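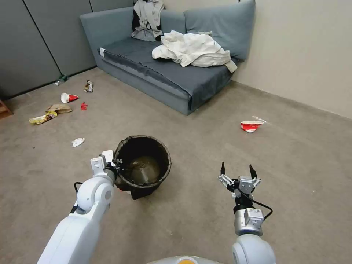
The sofa is where a living room goes wrong first. It is the biggest soft thing in the house, everybody sits on it, and whatever they were holding when they sat down tends to stay within reach of it. A light gray top ends up against the back cushion and a white and cream cloth gets bunched on the seat. Then the floor starts to fill: a paper cup on its side, a snack wrapper, a small plastic bottle by the wall, a wad of tissue. None of it is heavy and none of it is stuck to anything. Most people will still walk past it for two days.

Elli Koskela has cleaned living rooms for a living long enough to have opinions about the order of work. She runs a small household service in Prestden, mostly apartments and shared houses, and her customers are seldom dirty people. They eat in front of the television, they have friends over, and they go to work in the morning. What they lack is a place to begin.

"They start with the vacuum," she says. "They get it out and plug it in, and then they're bending down every two feet to pick up a cup."

Her own method begins with a bag and both hands free. She starts at the door and works toward the sofa along one wall, then comes back across the open carpet. Everything that is trash goes in the one bag on the first pass. She doesn't sort as she walks. Cups are picked up by the rim and tipped upright before they are moved, in case there is a mouthful of soda left. Bottles get the same treatment. Recycling is pulled out afterward at the kitchen counter, where there is light and a sink.

Wrappers come next, and they are worse than they look. A chip bag carries salt and grease, and if someone steps on it the crumbs go down into the pile. Koskela folds the open end over before she lifts it. The small scraps – straw papers, the torn corner of a candy wrapper, bits of clear plastic – she leaves for last and collects on her knees. A clear lid on a light brown carpet is easy to miss standing up, and a vacuum will either choke on it or push it under the furniture.

Only then does she touch the sofa. Clothes come off first and go over an arm, then any loose sheet or blanket. She checks pockets. She once washed a train pass belonging to a customer in Safavi and paid for the replacement herself.

The throw is the part she would like more people to think about. A dark cover over the seat of a sofa does a good job of protecting it, and for that reason it is usually the dirtiest fabric in the room. She gathers it from the four corners toward the middle, so the crumbs stay inside, and carries it outdoors to shake. Shaking it in the room puts everything back where it came from. In a house with pets she washes it every 2 weeks, and otherwise once a month, on a cool setting with nothing else in the drum.

With the cover off, the seat gets the upholstery nozzle, especially the line where the cushions meet the back. If the back cushions lift out, she lifts them. She has found pens, hair ties, a spoon and a good deal of loose change, all of which goes into a bowl on the nearest shelf for the customer to sort out.

Spills need separate handling. A cup that has tipped over may have left a ring or a damp patch, and sugar drinks turn sticky as they dry. She presses a white cloth into the spot, then dabs with cool water and a drop of dish soap, then presses again. Scrubbing spreads the stain and roughs up the fibers. Old marks sometimes take 4 rounds of this. Some never leave.

The vacuum comes out at the end. She goes over the open floor in slow, overlapping lines and finishes with the narrow tool along the baseboard, where dust packs in tight. On paneled walls she runs the brush down the seams as well.

From start to finish, an ordinary living room takes her 30 minutes. Customers trying it themselves report longer, mainly on account of the phone.

She is doubtful about most storage products, but she does like a wastebasket beside the sofa. Plenty of people keep one in the bathroom and one under the kitchen sink and none in the room where they eat. Hers has a plain lid and stands at the end of the couch at home in Etedo, next to a hook for sweatshirts. It gets emptied on the way to bed.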